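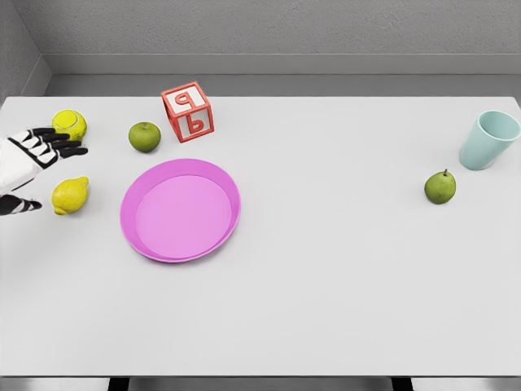 2 min read

My mother's lemon pickle takes three weeks, and for most of my life I only ever saw the last day of it, when the jar came to the table and my uncles started arguing over who got the soft pieces. So this April, with a bag of lemons on the counter and a free morning ahead of me (a rare thing!), I called her up and asked for the recipe, properly, with amounts.

Well. You can probably guess how that went. "Enough salt," she said. How much is enough? "You'll see it." I did not see it. I ended up weighing everything myself and writing it on the back of an envelope, and I'm putting it here mostly so I don't lose the envelope.

I used 436 grams of lemons, thin-skinned ones if you can find them, washed and dried very well with a clean towel and then left out a while longer for good measure. Cut them into eighths and pick out the seeds. I missed plenty of seeds and I've made my peace with it. Then 23 grams of salt on the first day and the same again on the second, a spoonful of turmeric, and chili powder until your nose starts to tickle. Everything goes into a very clean glass jar, lid on, and the jar goes on the sunniest windowsill you own. Shake it every morning. I shake mine while the kettle boils, still in my slippers, and I've come to look forward to it more than the tea.

By the second week the peel starts to give, and the juice goes thick and a deep orange color, and that's when I began sneaking little tastes with a clean spoon. Too early, very sharp, wonderful anyway.

My neighbor Yaqin Long makes a salted lemon too, a plainer one, just fruit and salt, and hers sits in the back of a cupboard for months and months until it turns nearly brown. She stirs a piece into hot water with honey when anyone in the house has a cough. We traded jars over the fence and I think I got the better end of it, though she says the same.

Mom tasted mine when she came for lunch. She chewed for a long time, looked out the window, and asked for more rice. Then she told me it needed another week, and took half the jar home with her.

Next up is lime, as soon as I find a bigger jar.

Kausar Shaikh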